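The robotics club at Stitanmont meets at four o'clock, after the last lesson, in a room that used to be for needlework. There are power sockets at knee height all the way along one wall, left over from the sewing machines, and the club's teacher says that is the main reason they asked for it.

She teaches maths during the day and has run the club for six years. Until last September it built small wheeled robots for line-following contests. This year the older students wanted to try something with arms, and they picked laundry.

"I told them to choose a job they do at home and hate," she says. "Two of them said the washing-up and the rest said folding. We weren't going to put water near the motors, so it was folding."

The project is called Ploka. The name came from one of the students and has no meaning that anyone will admit to. It has two arms fixed at one end of a table, each with a simple two-finger gripper, and the aim for the year is to have them pick a T-shirt out of a heap, spread it flat, fold it and put it in a basket. The club has entered the Harnason Cup, a regional contest for school and college teams, where each team gets one table and one attempt at a task it has named in advance.

Her students record the task by hand first. One of them moves a pair of control arms, the robot arms copy the movement, and the cameras and joint positions are saved together. Each run is called an episode. When there are enough episodes, they train a model on them overnight and see what the arms do by themselves the next afternoon.

"The first model we trained had 200 episodes in it, all of them one student folding one shirt," she says. "It learned to fold the way he folds, and he doesn't fold very well. It had his pause in it as well. He always stopped for a moment before the second sleeve, to think, and the arms did the same."

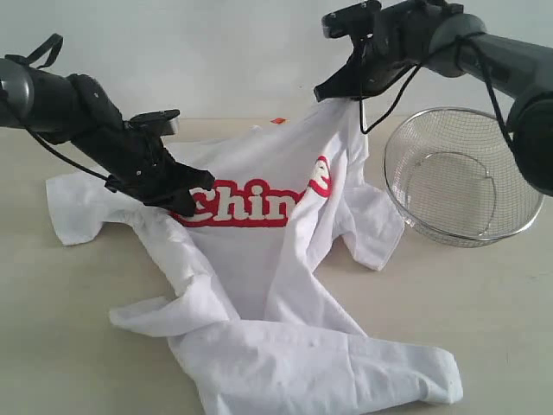 The hardest part, she says, is getting the shirt flat to begin with. A shirt that is already spread out can be folded in a few moves, and the club had that working before Christmas. A crumpled one is different every time.

"If you pick it up in the wrong place you have made a new heap. The students know this from doing it with their own hands, but they had never had to say it. They would tell me, 'You just find the shoulders.' So I asked them how you find the shoulders, and that was the rest of the lesson."

They tried several methods. One group wanted to lift the shirt by any point, let it hang, and catch the lowest corner with the other gripper. Another wanted to hold one part down and pull a second part away from it, a little at a time. They argued over it for most of a month, and in the end each group recorded its own set of episodes and the two were trained separately. The second method did better on thin cotton. The first did better on a heavy rugby shirt, which they have since stopped using.

"It was too much for the grippers," the teacher says. "They could hold it, but they couldn't hold it and move quickly, and you only get so long in the contest."

The time limit is 200 seconds. In the spring the club was well outside it. The fastest run they have kept, from a crumpled start to a shirt in the basket, came in under it with a bit to spare, though she is careful to say that it was one run, with a shirt the model had seen many times.

The shirts come from home. There was a letter to parents asking for plain T-shirts in light colours, and what came in was mostly not plain. The club decided to keep the printed ones. One of the students, a girl of fifteen who looks after the recordings, thinks they were the better choice.

"With a plain white one you can't tell the front from the back on the camera," she says. "I couldn't tell, and I was the one labelling it. If there's writing on it you can see which way up it is, even if you only get half a word."

She keeps the list of episodes in a spreadsheet, with a column for the shirt, a column for who was driving and a column for what went wrong. The list stood at 3,228 when we spoke. She said a fair number would be thrown out. Some were stopped early, and in some a sleeve went over the side of the table and the driver carried on anyway.

"People don't like marking their own as bad," she says. "So I do it."

The driving is shared out by rota. Everyone in the club has to take a turn, including the younger ones, and the teacher has been firm about that. A model trained on one person is a copy of that person, she says, and she would like the thing to work for whoever is standing there.

Some of the students turned out to be very good at it. A boy who had come along with a friend and had not meant to stay is now the one they ask when a new shirt needs recording. I asked him what he does differently.

"I go slower than I want to," he says. "And I don't cross the arms. If you cross them you have to uncross them, and then you've dropped it."
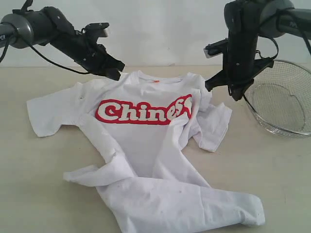 Money has been less of a worry than the teacher expected. The arms were paid for by Bühler, a local engineering firm where two former members of the club now work as apprentices. The firm also cuts brackets for them when asked. The table is the school's. The basket was bought from a kitchen shop, and replaced a plastic crate that was the right size but had high sides, so the grippers kept catching on it.

What the club has been short of is time. The room is locked at six, and setting up takes a good part of the first half hour, as the arms have to be brought to their starting position and the cameras checked against the day before. A knocked camera cost them a week in February. The pictures looked fine to everyone, but the model had been trained on a slightly different view and kept closing its grippers short of the cloth.

"We had three different theories about the motors," the teacher says. "One student had started taking a gripper apart. Then somebody put an old picture next to a new one and the edge of the table was in a different place."

There is now tape round the camera mounts, with a pencil line across the join, and checking the line is the first job on the sheet by the door.

I asked whether the students see it as a project about laundry or about programming. The teacher said it depends on the student. A few of them do almost no code and spend their time on recordings, which she counts as real work and marks as such for those who are using the project in their coursework. Others would be happy never to touch a T-shirt again. The fifteen-year-old with the spreadsheet has begun a piece of writing on how to decide when an episode is good enough to keep, and has gone through four drafts of the rules.

The contest is in June. The task they have named is a single short-sleeved shirt, crumpled by a judge, to be folded and placed in the basket. They are allowed to bring their own shirt. They haven't agreed on which one.

"They all want their own," the teacher says. "I have said it will be whichever has the best figures in the spreadsheet, and that we will look at the end of May."

Next year's plan is trousers. She has told them she wants to see someone do socks first.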